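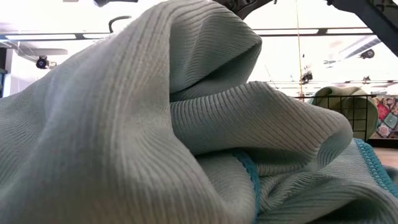

Wolivthorpe Knits: a picture collection of ribbed fabric, folded, heaped and otherwise

README

Hi, and welcome! This is the notes file for Wolivthorpe Knits, a set of 3,891 pictures of knitted things lying about on tables. Blankets mostly, plus scarves, cardigans, a few baby wraps and one enormous poncho that I have come to resent. I'm Niamh Kinsella, I did the sorting and nearly all of the labeling, and Yevhen Levchenko wrote the scripts and talked me out of several bad ideas about folder names.

Why knits

I started this because I mend knitwear and I wanted to sort pictures by how the fabric is lying. Flat fabric is easy. You can follow a rib from one end to the other and you know where you are. Heap the same piece up and the ribs start bending, they bunch into tight arcs where the fabric rolls over on itself, and suddenly you can't tell whether you're looking at the front, the back, or the inside of a fold. Pale colors are the hardest for me (sage, oatmeal, that gray everybody had in the eighties) as the shadows in the creases are so soft. A contrasting edge helps more than anything. If there's a bright crocheted border, even a few inches of it peeking out of a fold, you can usually work out which way the piece is running!

What's in the folders

heaped: fabric piled up with no attempt at neatness. This is the biggest folder and my favorite.
folded: in half, in thirds, or in quarters. The notes column says which, when I could tell.
flat: spread out, smoothed down, corners more or less where corners should be.
hanging: over a chair back or a rail. Only 51 of these, sorry. I'd love more.
unsure: exactly what it says. Please don't train anything on it without looking first.

There's a spreadsheet called labels.csv that goes with the lot. The columns are file, state, stitch, main_color, trim, trim_visible and notes. Most of them explain themselves, but a few words on the ones people have asked me about.

stitch is rib, stockinette, garter, cable or other. I don't separate one-by-one rib from two-by-two. I tried for 200 pictures and kept changing my mind once the fabric was stretched, so I gave up and put them all under rib.

main_color is a plain word. Sage and mint both go under "green, pale" because under bright light they look the same to me, and Yevhen says I was calling the same blanket by two names depending on whether I'd had lunch.

trim is yes, no or can't tell. It covers crochet edging, fringe, ribbon binding and anything else sewn or worked onto the outside. A plain cast-off edge is a no.

trim_visible is the number of separate stretches you can see. If a border goes into a fold and comes out again somewhere else, that's two. I know it's the same border! But for working out how a heap is lying, two stretches tell you a lot more than one, so they get counted apart.

How I labeled

One pass through everything, in the mornings, at the kitchen table. Then Yevhen pulled out a batch and did them again without seeing mine, and we argued. The worst disagreements were between heaped and folded, where something had been folded once and then slumped. Our rule in the end was that if you can trace at least one deliberate straight fold line, it's folded. If every fold is rounded, it's heaped. Rolled edges were the other headache. A thick knit likes to curl into a sort of tunnel at the top of a pile, and I kept wanting to call that a fold. It stays in heaped.

The two of us also tried marking right side and wrong side. Forget it. Rib looks much the same from both, and that column is gone as of Brophy.

Versions

Girnley: the first one, 2,000 pictures, no trim columns at all.
Brophy: the current one. Trim columns added, duplicates taken out, the cable knits finally in their own right.
Tralinetti: not out yet. More hanging pictures, more dark colors, and I hope some mohair, if I can bear it.

If you used Girnley, please don't mix its label file with this one. The file names changed and you'll get scarves marked as ponchos.

Known problems

Green and cream are badly overrepresented. Navy and black hardly appear, and where they do the ribs are tough to make out.
Close-ups often have no corner in view, so don't use those to guess the size of a piece.
Some of the garter stitch labels from the early folders are probably rib seen sideways. I fix them as I find them.
The notes column is chatty. Yevhen wanted to strip it and I wouldn't let him.

Using it

Use it for whatever you like, including teaching, and please credit Wolivthorpe Knits by name. If you find a wrong label, send me the file name and what you think it should be. I go through the corrections every December, and the sensible ones go into the next version along with your name, unless you'd rather I left it off.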